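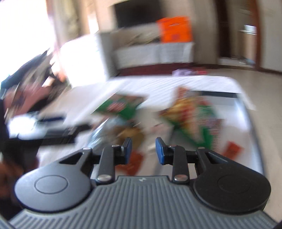

Thread: How much motion blur do you leave in the training set?
Board: Hand-held grippers and demonstration data

ekrem_yurt
Hello to all. I am sorting the demonstrations of food packages that we collected with the hand-held grippers, and I need advice about one thing. When the operator turns the wrist fast, the gripper stays sharp in the image but the table and all packages become streaks. I have 3932 episodes and in 88 of them there is at least one long passage like this. The fingers are open and empty in these passages, so it is only travel between two grasps. Do you cut it, or do you throw away the full episode?

h.marciniak
I would throw away the full episode. 88 from 3932 is a small price. If you cut the middle, the position track has a jump and the policy learns a teleport. We did this mistake at Tarnico and we spent all February to find it.

obsa_t
I don't agree with Hanna. The robot will also move fast and will also see blur. If you give it only clean pictures, it does not know what to do in the travel part. I keep everything where the tracking is good, and I look at the images only when the tracking is lost.

h.marciniak
But Obsa, your robot arm has a speed limit and a human wrist does not. It is not the same blur.

obsa_t
True for my arm. I don't know what arm Ekrem has.

ekrem_yurt
The arm is slow, I must say it. Slower than our operators.

Weronika_Z
Look also at the packages, please. In your picture I can still find the green packet and the small red one, but the clear bag is mostly glints on one side. With clear plastic on a white table I had problems even without blur. I would ask for less light from that window before recording more, the curtain is there.

ekrem_yurt
Thank you, I did not think about the window. I will ask for it to be covered in the next session.

st.zalewska
One question for Hanna: did you try to keep the blurred part but give it a lower weight in training? We do it so in the Zuvisdale set. First 2000 episodes without weights, next 2000 with weights. The second policy hesitated less above the table, but I changed also the learning rate, so please don't quote me.

h.marciniak
No, we did not try. I am still for removing.

ekrem_yurt
I will train two times, with the 88 and without, and write the result in this thread. Stanisława, can you send me how you calculate the weight? Is it from the gyroscope or from the image?

st.zalewska
From the gyroscope. I will send you the script this evening.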